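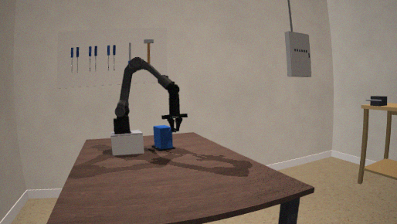 The simulated arm over its blue cube, from the Volavo open day.

I drove 641 miles in May to look at a robot that wasn't there, and I've been arguing with my brother-in-law about whether I wasted the gas.

Let me back up. Volavo has an open day at its building in Marsden every spring, and I'd wanted to go for a while, mostly because I write about machines and almost never get to stand next to one. I pictured what you'd picture. Big arms, yellow tape on the floor, somebody handing out safety glasses that pinch your ears. There was some of that downstairs (the glasses did pinch). But the session I'd signed up for was on the second floor, in a room with folding chairs and one very large screen, and what was on the screen was a computer-made arm on a computer-made table, getting ready to pick up a computer-made cube.

The man next to me said "Oh, come on," and left to find the coffee. I stayed, and I want to make the case for staying.

The person running the demo was Aileen Talavera, who has the job of writing the tasks the arm practices. She didn't start with a speech. She just ran the thing. The arm came over in its big arch, the gripper opened above the cube, down it went, and it missed! It closed on one edge and the cube shot off across the table like a bar of soap. People laughed. She reset it and ran it again, and it missed again, a little differently. Then she let it go through 100 tries at high speed while she talked, and that was the part that got me, because you can't do that with a real arm in front of a crowd. You'd be there till dinner, and somebody would have to keep fetching the cube.

Now, the complaint against all this is one I've made myself, in print, more than once. A simulation is a cartoon of the world. The friction is a guess. The light is a guess. Nothing is sticky or dented, and there's never a crumb under the block. When a company shows you a video of a simulated robot doing something wonderful, you're entitled to ask when you get to see the real one do it. I still think that. I've seen too many slick clips from companies that never let you near the hardware.

But there's a difference between a clip that's trying to sell you something and a practice room, and I hadn't really felt it until I sat in one. What struck me was how much stuff was in that fake room that had nothing to do with the job. Screwdrivers with blue handles lined up on the wall. A hammer. A little side table off in the corner. The arm throws a big loopy shadow right across the wood. I asked Talavera why anyone would bother hanging a hammer on the wall of a room that doesn't exist, and she said a camera in a real shop is going to see a hammer sooner or later, so the arm may as well get used to ignoring one. She said the shadow used to bother it a lot more than the hammer did. I love that. I've tripped over my own shadow (on a ladder, don't ask), so I have some sympathy.

I also liked that the failures were left in. There are open days where everything has been rehearsed to death, and you come home knowing exactly what the brochure knows. I went to one at Groltau 2 years back, and we watched a machine fold the same shirt three times behind glass, perfectly, and then a curtain was pulled. A curtain! I learned more from watching that cube squirt off the table than I did from all three shirts.

Carolina Paiva, who runs the downstairs floor with the actual hardware, was a lot less romantic about it when I cornered her by the stairs. Her view is that whatever the upstairs people send her works fine until it meets a real cable, and then she spends an afternoon finding out what they forgot. She told me their Endel project lost most of a winter that way. I believe her. I also noticed that she wasn't asking them to stop. What she wanted was for the upstairs people to come down more often, and for visitors to be shown both floors in one go, so you could watch a task miss on the screen and then watch it miss on the bench.

I'm with her on that, and it's my one real gripe with the day. The two sessions ran at the same time, at 2 in the afternoon, so you had to choose. I'd guess most people chose the hardware, and I can't blame them, but they went home thinking the upstairs room was the video game. The man who left for coffee certainly thinks so.

So if you run one of these events, please put the practice room on the main tour. Let it fail in front of us, with the boring cube and the plain table. And don't swap in a shinier clip because you're worried we'll be bored. Some of us will be. The rest of us will ask you about the hammer.

My brother-in-law says I could have watched all of it at home on my laptop. Maybe. I'd have closed the tab after the second miss, though, and I'm going back next May.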